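Home Guides Rentals Checklists Contact
Search this site Go
5 min read

Move-Out Walls and Ceilings: The Omow Street Checklist, With Comments
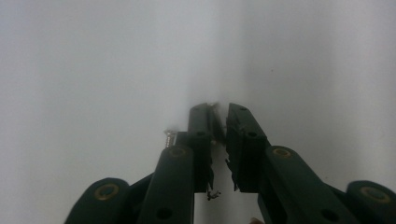
This is the list we use for the apartments at 658 Omow Street when a tenant hands back the keys. It began as one page by Frauke Steinbach and has since picked up remarks from everyone who ever argued with it. I've left the remarks in. They get read, and the list gets skimmed.

Bring: flashlight, pencil, stepladder, outlet tester, the move-in sheet. The move-in sheet matters most and is usually in the other car.

BEFORE YOU GO IN

[ ] Utilities still on. 
Comment: You can't test a light with the power cut. Nurhan Sezer has tried, and wrote up 7 dead fixtures in a perfectly healthy apartment.

[ ] Tenant invited, in writing. 
Comment: Most don't come. The ones who do bring a parent.

WALLS

[ ] Nail holes. Small ones are normal wear. Anchors and TV mounts get written down. 
Comment: Toothpaste is not filler. It stays minty for a surprisingly long time.

[ ] Shine the flashlight along the wall, flat to the surface. Mark bumps and patches in pencil, lightly. 
Comment (Telmo Vidal): Lightly means lightly. In unit 5 we repainted the hallway to hide the inspection.

[ ] Paint match. Look at it in daylight, then with the lights on. 
Comment: Every tenant who touches up a wall buys "white." The building is painted in Prelis Soft Linen, eggshell. The two get along fine until about 3 p.m., when the sun comes around.

[ ] Soft or swollen drywall near the tub, under windows, behind the toilet. Press with a thumb. If it gives, stop pressing and call Tokgöz Plumbing.

CEILINGS

[ ] Stains. Trace the outline in pencil and write the month next to it. 
Comment: There's a ring in the top-floor bedroom marked April. It has grown a second ring. Bülent Kırmızıgül says it's the same leak and I say it's a new one, and the roofer says he can come out next month.

[ ] Popcorn texture: don't scrape, sand, or poke it. The building is older than it looks, and the texture hasn't been tested. 

[ ] Cracks wider than a dime's edge, or any crack that runs from ceiling to wall without a break. Photograph with a ruler.

ALARMS AND OUTLETS

[ ] Press the test button on every smoke and CO alarm. Read the date on the back. 
Comment: One unit still had an alarm from 2000. It chirped, which I took for enthusiasm.

[ ] Tester in each outlet. Try the GFCI button in kitchen and bath. Painted-over outlets fail automatically.

SIGNING OFF

[ ] Both names on the sheet, printed so a person can read them. 
Comment (Nurhan Ateş): "N." is not enough. There are two of us.

[ ] Copy to the tenant, original in the Omow binder — the blue one, second shelf, behind the paint cans.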